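Search reviews Enter keyword Go

Jenel 16 oz training gloves – review after one camp

I bought the Jenel gloves in October, when my old pair split along the thumb. Since then they've done 57 sessions, mostly pads and sparring with Young-sook Seol.

The wrist support is the best part. The strap is wide and stays put through a full round. The padding was stiff for two weeks, then settled in nicely.

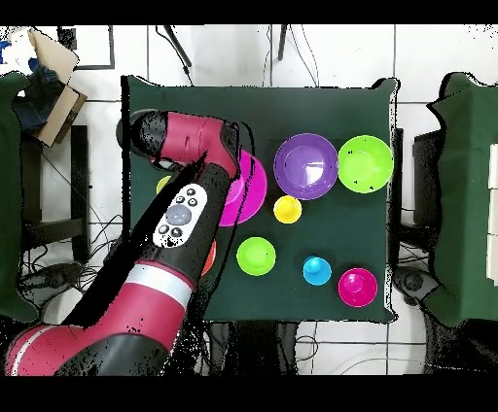

Green cloth on the table, white tile floor.

Sizing runs small. With long wraps on I had to force my hand in, and Nanna Holst at our gym went back to her Hutons for that reason. The lining also holds a smell, so air them out after every class.
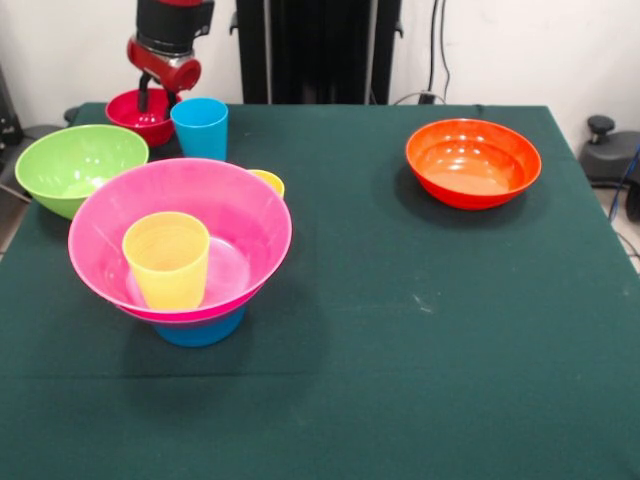

The stitching has held up apart from one loose thread on the left cuff, which I trimmed. For light bag work they're more glove than you need. For sparring I'd buy them again – just try a pair on first.

We use cookies to improve your visit. Accept Manage settings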